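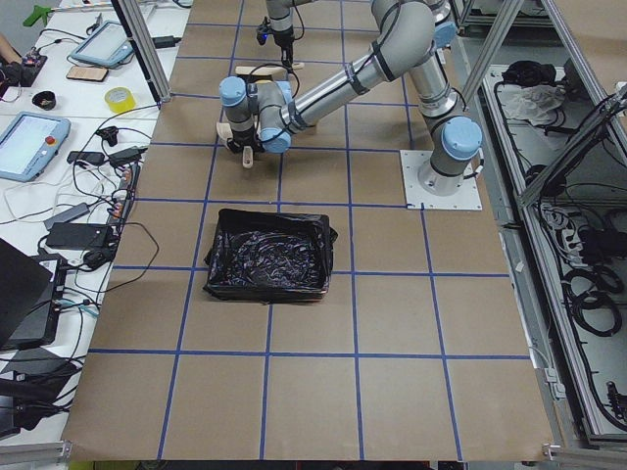 Mera asked why the waste contract should go to Clellus for another 2 years when the first one had saved no money anyone could point to.

The chair said the saving was in the renewal papers. Mera replied that the papers gave a saving of 355 a month and never said compared with what. Tanguy had looked for the old bills and found them only up to November. After that the collection charge and the bag charge were put on one line, so the two years can't be set side by side.

Clellus also says 60 percent of our waste is now recycled. Several members doubted this. The figure comes from the firm's own weighing, and the general waste bins are still full by midweek – mostly with cardboard, which has its own bin next to the loading door. Putting up more posters was suggested. The last posters made no difference that the meeting could see, and the idea was dropped.

Price of liners: up 20 percent under the new terms. No reason given in the letter. Agreed to ask for one in writing.

Moltasus has sent a rival quote. It is lower, but leaves out the food waste pickup and charges extra for missed collections, even, as far as we can read it, when the missing is theirs. Tanguy to ask for that clause to be explained.

Decision on renewal put off to the next meeting. Mera wished it noted that it was put off last time too.

Bike shed lock: still sticking. Carried over.

Meeting closed at 4:40 pm.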